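Ticket 424 - Suture practice bench, Bondier skills room
Status: open, waiting on parts
Logged by: Yi-chun Lu
Assigned: Pao-chu Peng

PROBLEM
Light coloured thread keeps fraying when it's pulled through on the second throw. Dark thread fine. Same tissue, same tray, same people. Three trainees have complained now, one gave up and went home.

Thread is the grey Liyanage practice reel, opened in February. Dark stuff is the old Faron stock, nearly gone.

LOG

8.10 am. Cut 60 cm off the outside of the reel, tied by hand on a foam block. No fray. Ok so not the whole reel.

8.25. Same length on the tissue, by hand. No fray either. Bit slippery, that's all.

8.40. With instruments. Frayed on second throw, near the short end. Did it again, frayed again. So it's where it's being gripped.

9.05. Wiped down needle driver jaws, old gunk in the pattern. Tried again. Better but not gone. Pao-chu reckons we're grabbing too hard and too many times in the same spot, which, fair.

9.30. Changed technique. Hold the long end well back, leave slack, don't regrip. Two good knots, third one slipped open becuase I left the tail too short.

9.50. Checked the order form. We were sent the finer gauge, not what we asked for. Nistside swapped it without telling anyone. Would explain a lot. Finer thread, same grip, of course it shreds.

10.15. Rang Nistside. On hold ages. They want the batch number, have given them 299 off the end of the reel box. Told a replacement is coming, no date.

NOTES FOR WHOEVER'S ON NEXT

Please trim and clear the black tails before starting the next row. If old knots and ends are left sitting there the new thread snags on them and then it gets written up as fraying. It isn't, it's a snag. Two different problems.

Keep the two colours apart as well. When there's a light one going one way and a dark loop lying across the other side it's very easy to pull the wrong strand. 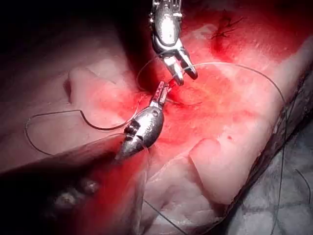
Also go easy on the red. It gets everywhere and once it's over the middle of the tissue you lose the dark thread against it. Blot before you tie, don't rub, rubbing tears the surface.

Tissue pads: 69 left in the fridge. Don't open a new pack till the current one's done pls.

STILL TO DO
- replacement reel from Nistside (chase if nothing by end of week)
- retest with right gauge, same tray
- ask if we can send the fine stuff back opened
- new label on the drawer, the old one says Faron and it's not Faron in there anymore

11.00. Pao-chu has the rest of the dark reel in the top drawer. Use that for assessments only. Leaving ticket open.

YL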